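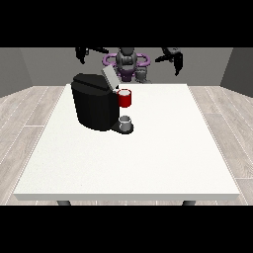

Low acceptance rate when generating bimanual demos in sim - does filtering on success bias the policy?

Ostau Users Help > Manipulation > Data generation

Posted by Rizwan Jafri, 12 August 2019

I am generating training data for a coffee task in Ostau with a two-armed humanoid behind a table. The task is to get the pod into the holder of a single-serve machine and close the lid. The cup is already on the drip tray at reset and the lid starts open. The machine pose is randomized on the tabletop, and so is the start pose of the pod.

The method is the usual one. I have 4 teleoperated source demonstrations. Each one is cut into segments per arm, every segment is expressed relative to the object it deals with (pod for the grasp, machine for the insertion and for the lid), and for a new reset the segments are transformed to the new object poses and joined by interpolation. The result is run open loop through the arm controller. If the success check fires at the end of the episode, the trajectory is kept. If not, it is thrown away.

From 1675 attempts I kept 591, so 35.3 percent. I then trained a behavior cloning policy in Flurkwood on the kept set with default settings and camera images as input. On 186 evaluation rollouts with the same reset distribution the policy does well when the machine is on one half of the table and badly on the other half. I didn't log which source demo was used for each attempt in the first batch, but I do have the reset poses for everything, including the failures.

What I would like to know:

Is the acceptance rate itself a problem? I have read both that it does not matter (you just run longer) and that it does.

Is the kept set biased toward the resets that are easy for the generator, and is that enough to explain the left/right difference?

Would it be better to keep running until I have many more kept trajectories, or to collect more source demos?

The success check is: pod center within tolerance of the holder, lid angle below threshold, both true on the last step. No noise is added to the actions. Both arms have to finish their grasp segments before the insertion segment may start.

Asif Jatoi

35% is fine. We had lower than that on a drawer task and the policy worked. Compute is cheap, leave it running overnight and train on more data. Also try a bigger network, and turn on random crops if you haven't. I would not touch the source demos.

Inese Venckus

The acceptance rate alone tells you very little. What matters is whether acceptance depends on the reset. If a third of attempts succeed and the failures are spread evenly over the table, filtering costs you time and nothing else. If the failures are concentrated in one region, the kept set has a different distribution of machine poses from the one you evaluate on, and the policy gets few examples where you later test it. More attempts from the same generator will not change the proportions. The thin region does fill up in absolute terms, but slowly, and if acceptance there is zero it never fills.

You have the poses of the failed attempts, so check this before changing anything:

Lay a coarse grid over the tabletop region where the machine can be placed. For each cell, count attempts and kept trajectories, and plot the ratio. Do the same for machine yaw, and for the distance between pod and machine at reset. Then take your evaluation rollouts and plot policy success over the same grid. If the two maps agree, you have a coverage problem. If acceptance is flat and policy success is not, the cause is elsewhere and you should look at the observations first. A camera that sees the holder well from one side of the table and gets an arm in the way on the other would give the same left/right pattern.

Keep the cells coarse. With 186 rollouts a fine grid gives you a handful per cell and you will be reading noise.

On the mechanism, my guess is reachability. The insertion segment is rigidly attached to the machine frame. When you move or turn the machine, the wrist pose moves with it, and past a certain point the arm that did the insertion in the source demo can't follow without hitting a joint limit or its own torso. A human operator would switch arms there. Your generator can't, because the arm assignment is copied from the source. If all four source demos put the pod in with the same arm, that alone would produce a side preference. Which arm was it, and where was the machine standing?

Two smaller points.

The condition that both arms finish their grasp segments before insertion is stricter than the task needs. Only the arm with the pod has to be done. The other one is only needed when the lid gets closed. In Calel you can set the constraint per segment pair. With the barrier as you have it, the faster arm sits and waits, and these pauses end up in the training data. A cloned policy without history handles pauses poorly - it sees one observation with two different continuations (wait, or go) and tends to get stuck.

The success check looks at the last step only, so a trajectory where the pod is pushed into place by the closing lid counts as a success. Replay a random sample of kept episodes and look at the insertion itself. I would add a check at the end of the insertion segment that the pod is within tolerance while the lid is still open, and reject anything that does not meet it. Acceptance will go down. I would take that trade.

As to more source demos or more attempts: more source demos, placed deliberately. Record a couple with the machine in the region with low acceptance, using the other arm, then select the source by nearest machine pose instead of at random.

Rizwan Jafri

Thanks. It was the right arm in all of the source demos, with the machine close to the same spot each time, because that was comfortable to teleoperate. I made the grid. Acceptance is not flat, it falls off toward one end of the table and the policy map follows it, except for two cells near the front edge where acceptance is good and the policy is still bad. I will record new sources with the other arm and report back in September. Replaying kept episodes now.

Mehwish Mohmand

Adding to what Inese wrote, mostly on the two cells near the front edge.

With no action noise, the kept trajectories are very clean. In every one of them the gripper comes down on the pod along the transformed source path, so the policy has never seen itself slightly off that path. Where the approach is short this is tolerable. Where it is long, small errors add up before the grasp and there is nothing in the data that shows a correction. I would look at whether those two cells have the longest interpolated approach. If they do, add noise to the executed actions during generation and record the clean target as the label. It lowers acceptance a bit and it helped us more than doubling the data did (Haverford arm model, same version of Flurkwood, different task, so take that with caution).

I don't agree with selecting the source by nearest pose only. It gives a hard boundary on the table where the data changes from one arm to the other, and close to the boundary the policy may start both. We saw both grippers go for the same part and neither complete the grasp. What worked was an overlap band where either source may be picked, plus a policy head that can represent two modes. If your head is a plain regression one, keep the hard boundary and live with it.

Whatever you change, evaluate on a fixed list of resets that is saved to disk and is not touched by the generator. Report success per region next to the overall number. An overall number on its own would have hidden this.

Junaid Tanoli

Same barrier problem as described above, on a two-arm lid task. Calel reads the per-pair constraint from the task file at load time, so editing it in a running session has no effect. Restart the generator after the change.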